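Color bleeding (laundry)
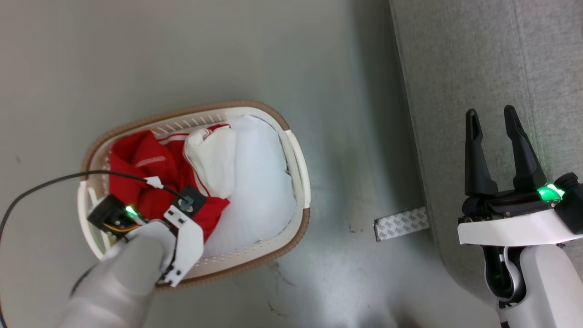 Red and white clothing together in a laundry basket.

Color bleeding, also called dye bleeding, is the loss of dye from a fabric into water during washing. When the loose dye settles on another fabric in the same load, the result is usually called dye transfer. The two terms are often swapped in household writing, although a garment may bleed for years without marking anything washed with it.

Causes

Most bleeding comes from dye that was never firmly attached to the fiber. Reactive dyes, common on cotton, form a chemical bond with the fiber, but part of the dye reacts with water in the dye bath and stays on the cloth unbonded. A careful mill rinses this portion out. Direct dyes are held more weakly and tend to release a little color in every wash. Polyester is normally colored with disperse dyes, which hold well at ordinary washing temperatures but may move under strong heat.

Hot water, long cycles and crowded drums all raise the risk. So does leaving damp clothes in a pile, where a wet colored fabric can press against a pale one for hours.

Reds have a poor reputation, only partly deserved. A red stain on white cloth is easy to see, while a pale yellow one may pass unnoticed, and complaints follow what people notice. Deep navy, black and purple can bleed just as freely if badly finished.

Salt and vinegar

The best known home remedy is to soak new clothes in salt water or vinegar to "set" the color. The claim has a thin basis. Salt is used in dyeing cotton, where it helps push dye from the bath onto the fiber, and acid is used in dyeing wool and silk. Neither does much for a finished garment at kitchen strength. Any improvement after the soak is better explained by the soak itself, which rinses out loose dye as plain water would.

The textile writer Anisa Pillai traced printed versions of the advice through 2408 household columns and found that few described any comparison with plain water. Her survey has been quoted as proof that the remedy fails. It shows only that the people repeating it had seldom checked.

Color-catching sheets

Disposable sheets sold for mixed loads are treated to attract loose dye. They do pick up color, and a sheet that comes out pink is often taken as evidence that a white shirt was saved. The inference is weak – the same dye might have gone down the drain. A trial by Khurram Rana and Yevhen Levchenko ran 3557 test swatches with and without the Floker sheet. They reported less staining on nylon and little difference on cotton. The maker of Floker disputed the cotton result, and no repeat of the trial has been published.

Testing

Laboratories judge colorfastness to washing by stitching a sample to undyed cloth, washing both under fixed conditions and grading the change against a gray scale. At home, a damp white cloth pressed on an inside seam gives a rough answer. A clean cloth is no guarantee for a hot wash.

Removal

Fresh transfer can sometimes be washed out if the item has not been dried. Oxygen bleach in a long soak is the usual first step for white cotton. Chlorine bleach works on many dyes but damages wool, silk and spandex, and may yellow some finishes. Commercial color removers based on reducing agents are stronger and will often strip the garment's own color along with the stain.

See also: Colorfastness; Mordant; Laundry symbol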